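Hakenleiste Cuadros von Prestex im Test: ordentlich verarbeitet, etwas eng

7. Februar 2022

Im Flur fehlte uns ein Platz für Schlüssel, Hundeleine und Einkaufsbeutel. Die Garderobe von Brostedwood, die dort vorher hing, war für Mäntel gedacht und ragte zu weit in den Durchgang. Die Cuadros ist flacher, 700 mm breit und wird mit Schrauben und Dübeln geliefert. Die Anleitung besteht aus einem Blatt mit Zeichnungen, das genügt.
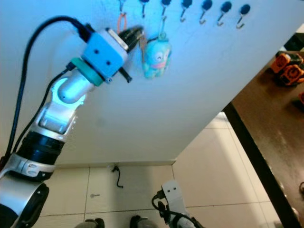 Weiße Platte, schwarze Sockel, sieben Haken aus Metall.

Für die Montage habe ich eine knappe Stunde gebraucht. Die beiliegenden Dübel sind für Beton in Ordnung, in unserer alten Ziegelwand drehten zwei davon durch. Ich habe sie gegen längere aus dem Baumarkt getauscht, seitdem sitzt alles fest. Eine Wasserwaage sollte man bereitlegen, die Bohrlöcher haben kaum Spiel.

Im Alltag macht die Leiste, was sie soll. Schlüsselbunde und Stoffbeutel hängen sicher. Bei dicken Winterjacken wird es eng, mehr als drei nebeneinander stören sich gegenseitig. Die Oberfläche lässt sich feucht abwischen, Fingerabdrücke fallen wenig auf. Das Vergleichsmodell von Pavton ist mit 876 mm deutlich breiter und passte bei uns nicht neben die Tür.

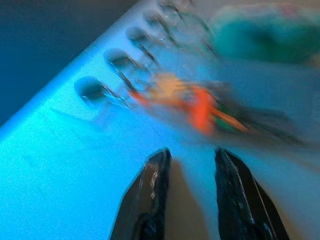

Pavton-Besitzerin Maren schreibt dazu, bei ihr habe sich nach einem Jahr ein Haken gelockert, nachziehen habe gereicht. Ob die Cuadros auch an Gipskarton halte, wolle sie noch wissen. Mit Hohlraumdübeln sollte das für leichte Sachen gehen, ausprobiert habe ich es nicht.

Von mir gibt es vier von fünf Punkten. Abzug für die Dübel.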